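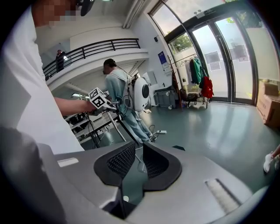 6 min read

Section 4: First String-Up and Setup

Read this section through once before you open the string packet. Most of the letters we get at Remville begin with "I was halfway through when," and the rest are about shipping.

These steps cover the Getach six-string acoustic, in both the standard and the short-scale body. Owners of the Jeltier twelve-string should turn to Section 5 and set aside a longer evening.

4.1 Before you start

Let the guitar sit in its closed case overnight after delivery. It has been riding in a truck, and wood takes its time about everything. If it arrives in December, or any other month when you can see your breath in the garage, give it a full day.

You will need:

The string set supplied with the guitar
A string winder
Wire cutters (the good scissors are not wire cutters)
The 2 mm hex key from the case pocket
A tuner
A steel ruler marked in 64ths of an inch
A folded towel

Put the towel on a table and the guitar on the towel, face up, with the neck supported. A rolled sock under the neck works as well as anything we could sell you.

CAUTION: Take off belts, watches and bracelets. The finish on this guitar is thin on purpose. It sounds better that way and scratches better that way too.

4.2 Fitting the strings

1. Start with the low E, the thickest string. Push the ball end into its hole in the bridge, followed by the bridge pin, with the slot in the pin facing the sound hole.

2. Pull up gently on the string while holding the pin down with your thumb. You should feel the ball seat itself against the bridge plate. If the pin rises, the ball is sitting on the tip of the pin. Take it out and try again. A pin that is badly seated will wait until the string is near pitch and then leave the guitar at speed.

3. Run the string up over the saddle, through its slot in the nut, and through the hole in the tuning post.

4. Leave enough slack for two to three wraps on the wound strings and four on the plain ones. Pulling the string past its own post by the distance to the next post gets you close.

5. Turn the tuner so that the wraps go downward, each one below the last. Strings on both sides of the headstock wind from the inside.

6. Bring the string up until it holds its place and makes a note of some kind. Leave it there. Do not tune it yet.

7. Repeat for the A, D, G, B and high E.

8. Tune all six to pitch, low to high, and then do it again. The first string will have gone flat while you were working on the last. This is normal, and it will go on being normal for the rest of your life.

9. Cut the spare ends, leaving an eighth of an inch. Press the cut ends down toward the headstock.

Note: New strings stretch. Hook a finger under each one at the 12th fret, lift it a little, let go, and retune. Three rounds of this will save you a week of sounding like a piano in a church basement.

4.3 Checking the neck

Necks are meant to have a very slight forward curve, known as relief. Ours leave the bench with the right amount. The weather then has its say.

1. With the guitar tuned to pitch and held in playing position, press the low E at the first fret with your left hand.

2. Press the same string at the 14th fret with your right elbow, thumb, or whatever you have left. A capo on the first fret makes this much more dignified.

3. Look at the gap between the bottom of the string and the top of the seventh fret. A business card should just slide in.

If the card falls through, the neck has too much relief. Fit the hex key into the truss rod nut, which you reach through the sound hole, and turn it clockwise by one eighth of a turn. If there is no gap at all, turn it counterclockwise by the same amount. Retune, wait ten minutes, and measure again.

CAUTION: Never turn the truss rod more than a quarter turn in one day. If the nut feels stuck, stop. The warranty covers a great many things, and your forearm is not one of them.

4.4 Checking the action

Action is the height of the strings above the frets. Measure it at the 12th fret with the steel ruler, from the top of the fret to the bottom of the string.

Low E: 6/64 inch
High E: 4/64 inch

A difference of one 64th either way is a matter of taste. Players with a heavy strumming hand will want it higher. Players who have been told they have a heavy strumming hand will also want it higher, whatever they think of the remark.

To lower the action, take the strings off, lift out the saddle, and sand its flat bottom edge on a sheet of fine paper laid on glass. Taking 2/64 off the saddle lowers the strings by 1/64 at the 12th fret. Go slowly. Sandpaper has no reverse gear. A spare saddle is in the small bag under the neck rest of the case, and yes, everybody uses it.

4.5 Humidity

Keep the guitar between 45 and 55 percent relative humidity and somewhere near 68 degrees Fahrenheit. Do not hang it over a radiator, beside a fireplace, or on the one wall that gets the afternoon sun, however nice it looks there.

Signs that the guitar is too dry: sharp fret ends, low action, a sunken top behind the bridge.

Signs that it is too wet: high action, a swollen top, a dull sound. Check for old strings before you blame the last one on the weather.

4.6 If something buzzes

Only on open strings: the nut slot may be worn low. See Section 7.
On the first few frets: not enough relief. Go back to 4.3.
High up the neck: action too low, or too much relief. Check 4.3 first, then 4.4.
On every note, everywhere: look for a loose tuner bushing, an untrimmed string end, or a pick inside the body.
Only when a certain relative is playing: no adjustment is available.

If the buzz is still there after all this, send the guitar to the Govindasamy repair bench in its original case, with the strings slackened by two full turns. Put a note in the case pocket saying which string and which fret. "It sounds funny" has been tried.

Section revised 15th July. Replaces the sheet packed with earlier Getach models, which had the truss rod directions backward.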